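Notes for Saturday, plant care evening, my part is second after Malachy

Title on the first slide: "Stems that hold". Wait until people sit. Say thank you to Malachy Gilmartin for the watering talk and then say that in my talk there is no water, so the cups can go away now. (Small pause.)

**Start**

I make and repair artificial plants for shop windows. Last year my workshop, Bralter, repaired over 55 of them. The leaves get dusty, yes, but a leaf is easy to wash or to change. Most of the plants that come to me have a problem in the stem. So tonight I talk only about stems, and we look at leaves another time.

Ask the room: who has an artificial plant at home? Who has bent it since the day it was bought? Usually there are few hands for the second question. Then say: please bend it. The factory packs it flat and it stays flat until somebody opens it.

**Slides 2 to 4, stems close up**

Give people time to look. Do not read from the slide.

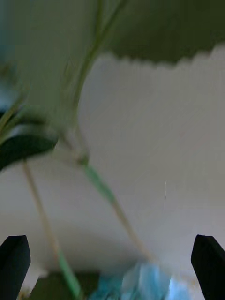
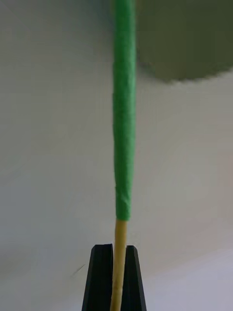
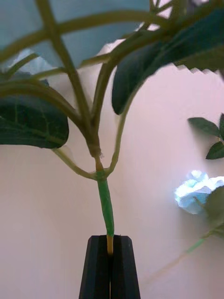
*Stems for the talk. In the last one, the green covering ends low on the main stem and a few white fibers stick out at the joint.*

**What to say about them**

The wrapping. On slide 3 the green goes down most of the length and then stops, and under it is the narrow pale part. I like to leave this lower part bare, as it goes into the pot and will be hidden. If you wrap it too, it becomes thick and the hole must be bigger.

The end of the wrapping. It likes to bunch up. Press it with two fingers and turn always in the same direction. I use Uveo tape, but any green florist tape with a little stretch is good.

The joint. Go back to slide 4 and point to the white fibers. When I see a joint like this, I do not pull. I cut the fibers short with small scissors, put one drop of glue, wait, and then wrap the joint again with 2 turns of tape. More turns make a fat knee.

The curve. Point to the thin stem on slide 2 file, the first picture, which comes down in an arc. A curve like this is made slowly, with the thumb moving along under the stem. If you bend in one point you get a corner, and the corner stays.

**If there is time**

Tell the story of the Kadton hotel order, 4 tall plants for the lobby, all leaning to the door. Ottmar Meinecke had put them in the pots before the glue was dry. He permits me to tell it.

**Practice at the tables**

One stem and one piece of tape for each person. Start at the top, go down, stop before the end. I walk between the tables. Scissors come back to the box, please say this two times.

Questions until 8:30, then chairs.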